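Speaker notes: Bail hearings and missed court dates in Bedemness County
2020-04-06 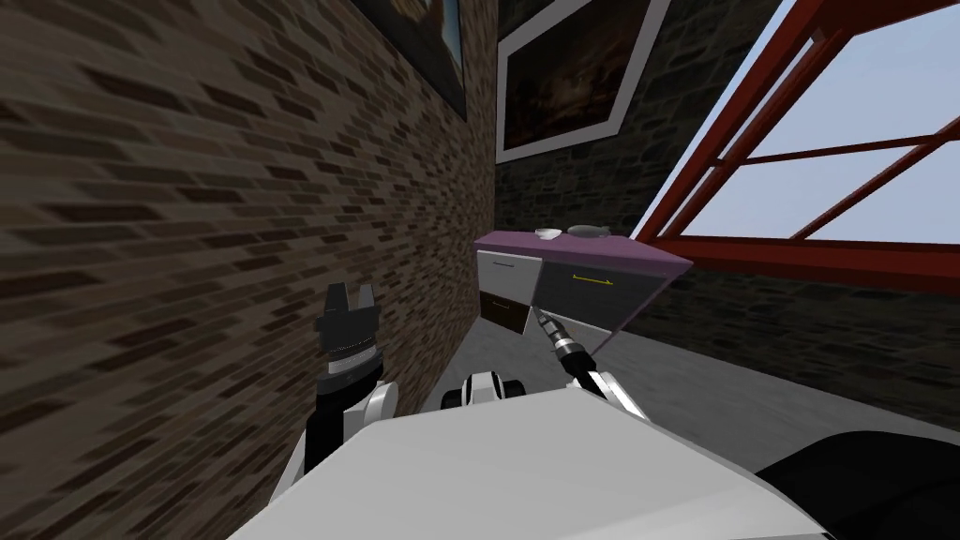 Start with the numbers. The county court had 800 criminal cases open last May. In 34 of them the defendant missed a hearing. Warrants went out in 31.

Pause. Take the Clokesent Road burglary case next. Two hearings waived, bail set low, no check on prior charges in the next county.

Ask for 2 changes: a records check before bail is set, and a call to the victim's family the same day.

Questions after.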